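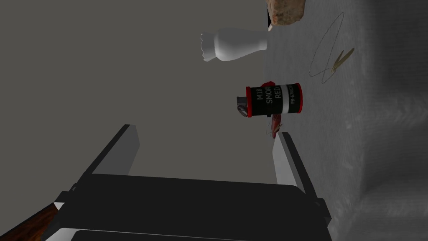 4. Réglage des pinces, d'abord en simulation, ensuite sur l'établi

À faire après la section 3 (câblage des bras). Si les bras ne répondent pas encore à la commande de repos, retour à la section 3, inutile d'aller plus loin.

Il vous faut : le poste fixe avec Sinatum installé, la carte Zelbridge alimentée mais moteurs coupés, le fichier de réglages de Lâm (dossier partagé, version mai 2023, les autres sont à jeter), une cale de 19 mm.

4.1 Lancer la simulation

1. Brancher la Zelbridge sur le port USB arrière. Pas sur le hub.
2. Ouvrir Sinatum, charger le modèle Lâm complet, torse et bras.
3. Vérifier que le modèle a bien 2 pinces déclarées. Si une seule apparaît dans la liste, fermer, renommer le fichier de réglages sans accent, recharger.
4. Régler le port de communication sur 2000. Valider.
5. Attendre le voyant vert en bas de la fenêtre. Ça peut être long au premier lancement.

Note : le « â » de Lâm pose problème sur les vieux postes. On écrit Lam dans les noms de fichiers, Lâm partout ailleurs.

4.2 Zéro des doigts

1. Choisir la caméra poignet.
2. Ouvrir la pince à fond, bouton Ouvrir, garder appuyé jusqu'à l'arrêt.
3. Cliquer sur Zéro.
4. Fermer à mi-course, rouvrir, comparer la valeur affichée. Elle doit revenir pile au même chiffre. Sinon recommencer au 2.
5. Même chose pour l'autre bras.
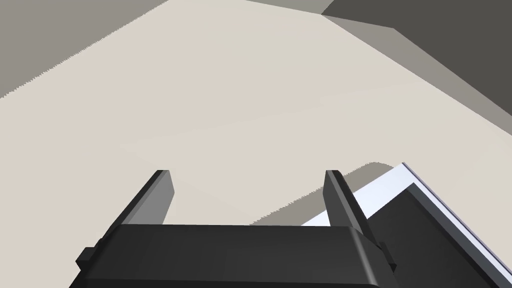 Fig. 4-2. Pince ouverte, doigts à vide (simulation).

Toujours faire le zéro à vide. Un objet coincé pendant le zéro et toute l'échelle est fausse, on s'en aperçoit trois sections plus tard et il faut tout reprendre.

ATTENTION : moteurs coupés sur le vrai bras pendant toute la partie 4.2. Le logiciel envoie les consignes à la carte même si la case « matériel » est décochée. Bug connu, pas encore corrigé.

4.3 Essai de prise

1. Passer sur la caméra tête. Penser à remettre l'inclinaison à zéro si l'horizon part de travers, menu Vue, Redresser.
2. Charger une scène avec une table et quelques petits objets. Peu importe lesquels, du moment qu'il y en a des bas et des hauts.
3. Force de serrage : commencer à 414 dans le champ brut. C'est une valeur sans unité, ne pas chercher à convertir.
4. Approcher un seul bras. L'autre reste en position haute, pince ouverte.
5. Serrer, lever doucement, attendre, reposer.
6. Noter dans le cahier : force, bras utilisé, résultat. Même les ratés, surout les ratés.

Pour un plat ou une poêle, prendre près du manche et lever lentement. Si les objets posés dessus glissent, diviser la vitesse par deux et refaire. 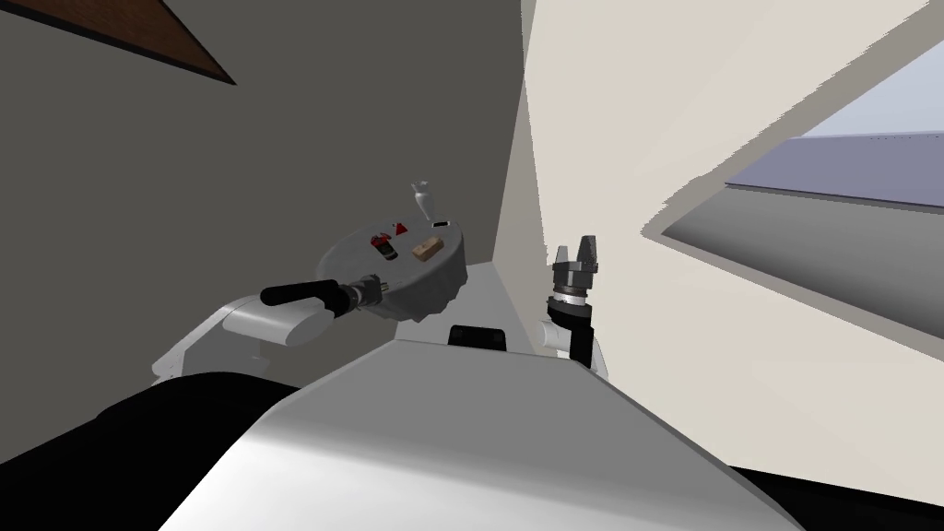

Faut-il refaire le zéro chaque fois qu'on change les doigts ?

Seulement si les nouveaux doigts n'ont pas la même épaisseur. Pour un remplacement à l'identique, un passage avec la cale suffit : fermer dessus, lire l'écart, corriger dans le champ Décalage et enregistrer.

4.4 Retour en attente

1. Ouvrir les deux pinces.
2. Reculer les bras, commande Attente. Rien ne doit rester entre les doigts.
3. Enregistrer les réglages sous un nouveau nom, ne jamais écraser le fichier commun.
4. Fermer Sinatum AVANT de débrancher la carte.
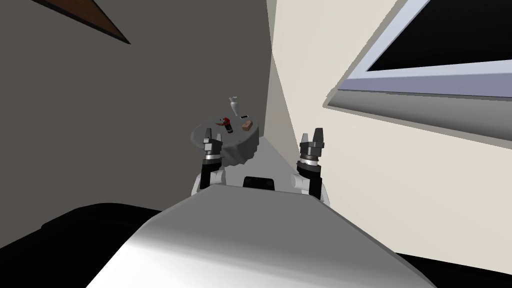 Atelier partagé de Pliscombe / Groupe Bras et pinces

4.5 Passage sur le vrai bras

À deux minimum. Une personne au clavier, une main sur l'arrêt d'urgence.

1. Dégager l'établi, tout, y compris les tasses.
2. Vitesse au plus bas. Remettre les moteurs sous tension.
3. Refaire le zéro comme en 4.2, cette fois case « matériel » cochée.
4. Fermer sur la cale. Elle doit tenir sans marquer.
5. Ouvrir, retirer la cale, commande Attente.

Si un doigt tremble en fin de course : vis de butée, un quart de tour, pas plus. Si ça claque, arrêt d'urgence et on regarde la courroie. Les courroies montées en novembre sont à changer de toute facon, le sachet est dans le tiroir du bas.

ATTENTION : ne pas passer la main entre les doigts pour « sentir » la force. La cale sert à ça.

Fichier de réglages à déposer dans le dossier partagé le soir même. Suite en section 5, capteurs de poignet.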